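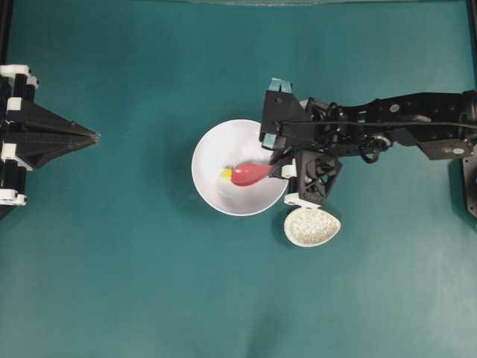
Plenty of clear teal worktop left.

How do I paint a table top teal without it going sticky?

Asked in Painting and Finishing, February

Hello all! I've got the bug for painting furniture and I'm itching to do a big old table next. I love teal, the greener sort, with a bit of softness to it so it doesn't look like a school door. My last go was a small side table in ordinary wall emulsion left over from the hall. Gorgeous colour, but a month on every mug still sticks to it and takes a little ring of paint when you lift it. The new one will get proper daily use, so I'd like to get it right. Do I need a special paint, or is it all in the varnish? The table has an old shiny finish on it, no idea what. I'm in a flat in Fulley with no garden, so nothing too smelly please.

4 answers hidden as duplicates. Showing 3.

Answer 1 (accepted)

Oh, you'll love doing this! A table top is so satisfying, all that lovely flat surface. Your trouble last time was the emulsion. Wall paint stays a bit soft for ever and mugs find it out straight away. Get a water-based paint sold for wood and furniture, it barely smells.

What I do:

1. Wash the top with sugar soap, rinse it, and leave it overnight. Old polish is the usual reason paint peels.

2. Sand with 120 grit until the shine has gone all over. You don't have to get back to bare wood. If it could be a really old finish, test it for lead before you sand anything (the little kits are cheap). Hoover, then wipe with a damp cloth.

3. One coat of a primer that says it sticks to shiny surfaces. I've used Prondex on two tables and a bookcase and been very happy, though others will do.

4. Two or three thin coats with a small foam roller. Keep them thin! Thick coats are what go tacky. A light rub with 240 grit in between makes it feel like silk.

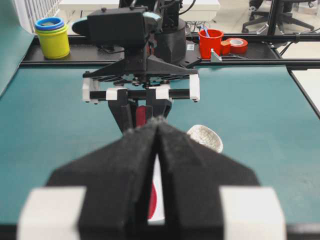

5. Clear water-based varnish, two coats at least, three where people eat. Go for satin. Matt marks easily and gloss shows every crumb.

Then the hard part, which is leaving it alone. Touch dry is not the same as hard. I give mine around 4 weeks before anything warm or heavy goes on it, and use coasters until then.

Answer 2

Agree with all that, but check your varnish on a scrap first. Some go slightly yellow, and on teal that pushes it towards green. I quite liked mine but it wasn't what I'd picked! I had 1,000 grit paper in the drawer and tried it on the last coat. Far too fine, it did nothing. Pravov do a nice soft teal, and Chu have a darker one if you've got children and felt pens to think about.

Answer 3

just use floor paint

Comment from the asker: Thank you so much, sugar soap bought and sanding starts tonight! The side table is getting stripped and done again too.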